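## 4. 卓上の片付け作業における把持と配置

前節までは、Wimerの動作生成部を単体で評価した。本節では、家庭の台所や店舗のバックヤードで日常的に行われている片付け作業を対象に、同じ動作生成部を実機で動かした結果を述べる。問いは単純で、棒状の道具や薄い箱を取り、決められた場所へ移すという作業を、現在の機械に任せられるかどうかである。

### 4.1 作業の設定

作業は7種類とした。内訳は、柄のある道具の持ち上げ、道具の容器への収納、道具の受け直し、平置きの箱の把持、箱の向きの修正、物体どうしの間隔の確保、および作業面の端への寄せである。いずれも人間であれば説明なしにこなせるもので、店舗側の協力者であるFurtadoの作業手順書から、卓上で完結するものを抜き出して簡略化した。

作業面には白い天板を用い、奥に明るい灰色から白の壁を置いた。アームはSkirholmの卓上型で、先端に平行二指のグリッパを取り付けている。指の内側には細かな凹凸のある面を用いた。撮像は手先に固定した小型カメラのみで行い、天井や卓の周囲にはカメラを設けていない。実際の台所や売り場では外部カメラの設置場所を確保しにくく、設置できても人の体で遮られることが多い。手先の視野だけでどこまで作業が成り立つかを見ることが、この設定の目的である。

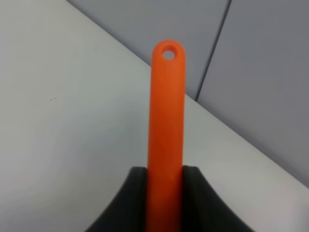

柄のある道具の把持では、指を閉じる位置と、閉じた後の柄の傾きが次の動作を左右する。把持が成立したかどうかは指の開き幅から判定できるが、傾きは開き幅だけでは分からない。そこで本手法では、柄の輪郭と先端の位置を画像から求め、手先座標系での傾きに換算した。橙色の柄を黒い二本の指が左右から挟んでいる状態では、背景が白と灰色に限られることもあって輪郭の抽出は容易であり、丸い先端のすぐ下にある小さな吊り下げ用の穴も、傾き推定の補助点として利用できる。一方、柄の下側は指の間を通って視野の外へ出るため、道具全体の長さや先に付いた部分の形は、この視点からは得られない。これらは把持前の視点で推定した値を引き継ぐことになり、把持の途中で道具が滑ると誤差がそのまま残る。

### 4.2 周囲に物がある場合

片付けが必要な卓上には、通常、対象以外の物も置かれている。物が一つだけの条件で得た成績は、現場での成績の上限と見るべきであろう。本実験では、箱や口の開いた容器を対象の近くに置く条件を設け、配置を試行ごとに変えた。

この条件で問題になったのは、持った道具そのものが視野を二分することである。手先カメラでは道具が常に中央付近に写るため、奥にある物の一部が隠れる。背後の一つの箱が左右に分かれて見えると、初期の領域分割はこれを別々の物体として扱い、その間に道具を下ろそうとする計画を出した。対策として、隠れた領域をまたいで縁の延長線が一致する場合には同一物体とみなす規則を加えた。

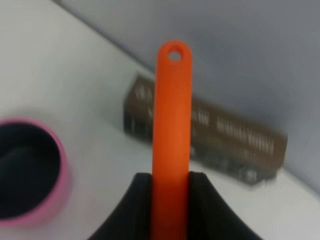
**図1** 周囲に物がある条件での手先カメラ画像。把持した橙色の柄が、斜めに置かれた茶色の箱の中ほどを隠している。左下は縁がピンク色の丸いカップ。

容器への収納では、縁の検出と内部の深さの推定を分けて扱った。縁に明瞭な色がある容器では、一部しか視野に入らなくても円弧の当てはめが可能である。これに対し、内部が暗い容器では底の位置を画像から決めることが難しい。深さの推定値が安定しない場合には、縁の高さを基準にして道具をゆっくり下ろし、力覚の変化で停止させた。この方法は確実だが時間がかかり、人間の作業速度との差がもっとも大きく開いたのもこの工程であった。

### 4.3 手放しと受け直し

道具を置く動作は、つかむ動作に比べて先行研究での扱いが少ない。しかし片付けでは、置いた後の状態が作業の成否になる。Virholmとして公開した我々の旧方式では、指を左右同時に開いたところ、柄が片側の指の凹凸に引っ掛かり、位置がずれる例が目立った。現行の方式では、開く前に手先をわずかに揺らし、接触している側の指を先に逃がす手順を加えている。

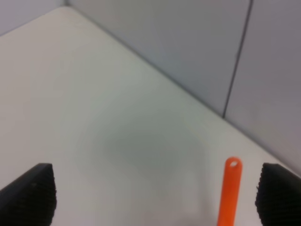
この手順を加えても、指を開いた直後に柄がどちらの指に近いかは試行によって異なる。次の把持で手先の中心を柄に合わせ直すには横方向の移動が要るが、近い側の指が柄に触れたまま動くと道具を押してしまう。現行の方式では、画像上の指と柄の間隔が閾値を下回る場合、いったん手先を引いてから中心を合わせる。引く動作が増える分だけ所要時間は延びた。なお、照明を上方に置いたため、手先の影が天板に落ちる。輪郭のぼやけた影は物体として誤検出されにくかったものの、白い物体の縁に重なると検出位置がずれることがあった。

### 4.4 平置きの箱

店舗の作業では、商品の小箱を扱う頻度が高い。平置きの箱は厚みが小さく、指先を天板のすぐ近くまで下げる必要がある。さらに箱が白い場合、白い天板との境界は濃淡の差が小さく、影の落ちない側の辺では検出が途切れやすい。箱の向きは、見えている辺に加え、上面の印字の並びからも推定した。文字を読み取る必要はなく、印字領域の長軸が得られれば足りる。

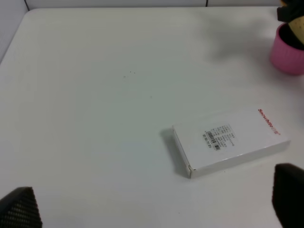 **図2** 平置きの箱に対する把持前の画像。白い長方形の箱の上面に赤い「Snowhite」の印字とラベルがある。右上はピンク色の丸い鉢、手前の左右はグリッパの指。

印字を用いた推定は、上面の片側に寄ったラベルだけでは不安定で、色の付いた文字列が箱の長さ方向に沿っている場合に有効であった。無地の箱では辺の検出に頼るほかなく、角が折れたりつぶれたりしていると、指を当てる位置の計算に影響した。紙箱は繰り返しつかむうちに傷むため、Furtadoの担当者からは、売り物に使うなら把持力の上限を先に決めてほしいとの意見があった。

### 4.5 結果

7種類の作業を合わせて2,000回の試行を行い、1,561回で所定の終了条件を満たした。終了条件は、対象が指定領域内にあり、かつ周囲の物を倒していないこととした。失敗の主な形は2つに分けられる。把持中の滑りによって道具の姿勢が推定値から外れた場合と、白い箱の辺を取り違えて指が箱の上面に当たった場合である。前者は柄のある道具の全作業に、後者は箱の把持と向きの修正に集中した。

持ち上げと端への寄せについては、人が近くで別の仕事をしながら時々様子を見る、という使い方であれば任せられる水準にあると考える。容器への収納は成功しても遅く、閉店後のように時間の制約が緩い場面に用途が限られる。箱の扱いは現状では店舗に導入できない。上面に指を当てる失敗は商品の損傷につながり、やり直しでは回復できないためである。

滑りへの対処としては、柄の上の補助点を把持中も追跡し、画像上の移動量から姿勢を更新する方法を検討している。吊り下げ用の穴のない道具では別の特徴が必要になり、この点は次節の追加実験で扱う。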